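Speaker notes: One Tray, One Table
Nultport Home Evening, July 8, 2024

114 shares | 3 comments

Hi everybody, and thanks for coming out on a warm night to listen to me talk about trays. (Wait for the laugh. If there isn't one, keep moving.)

Start with the cupboard story. Back in May I emptied the long cupboard in my dining room because the door wouldn't close, and out came a stack of serving trays I'd forgotten I owned. Big ones with handles, a painted one I never liked, one that had been living under a plant. I put them all on the floor and asked myself which ones I'd carried to the table in the last year. It was the same tray every time — a plain square one, brownish, no handles at all.

So that's tonight. I want to talk about why the plain one wins, and then we'll set a few out together.

The shape

People reach for a round tray or a long one first. I like a square. You can turn it a little so a corner points at somebody and it looks relaxed, and you can push it up straight when the table gets crowded. Pause and turn the tray on the demo table, slowly, so the back row can see.

Rounded corners are kinder to your sleeves, and to the wall when you're coming around the doorway too fast. Sides that curve in a bit give it some shape without making it fussy.

The color

I used to think a serving tray had to be white. Then I served lemon bars on a white tray on a white table at my sister's shower, and the whole spread sort of vanished! Now I go for something in the taupe family, a gray-brown, with a little texture in it. Crumbs don't shout at you. Yellow food looks wonderful on it, green looks good too, and even plain crackers come off better than they deserve.

If your table is pale, look for a dark line around the rim. It's such a small thing, but your eye knows where the tray stops.

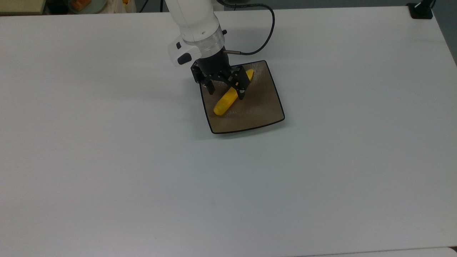
How much to put on it

Less than you think! My rule at home is to start with one thing, sitting near the middle, and live with it for a minute. Then add the next thing if you still want to. Most of us (me, very much me) tip the whole bag out and then spend ten minutes hiding the bare spots with parsley.

Ask the room: who has a tray at home that they only use at holidays? Let a couple of people answer. Don't get drawn into the gravy boat conversation again, it ate half the Groturon talk.

Washing and storing

Keep this part short. Soft cloth, warm water, dry it right away if the surface has a brushed look, or you'll be staring at water spots. Store it standing up if you have the slot for it. I use an old Kofler file sorter from my office days and it holds my tray, two cutting boards and a cookie sheet.

Don't stack anything heavy on a tray with a painted rim. I chipped one that way and I'm still sore about it.

Hands-on bit

Everybody comes up to the tables. Trays are in the Sasta boxes by the door, along with the napkins. One tray per pair. Put one thing down, step back, look at it from where a guest would be sitting, then move it if it bugs you. Give them plenty of time with this — last time I rushed it and people were still arranging when I'd started on the goodbyes.

Wrap up with the sign-up sheet for the fall evening on tablecloths. Remind people to take their own bowls home, and tell whoever parked by the side gate that it gets locked early.

805 views

Recent items
Napkins, folded and not folded
What fits in a narrow cupboard
Speaker notes: The Everyday Table
Cookie sheets I've kept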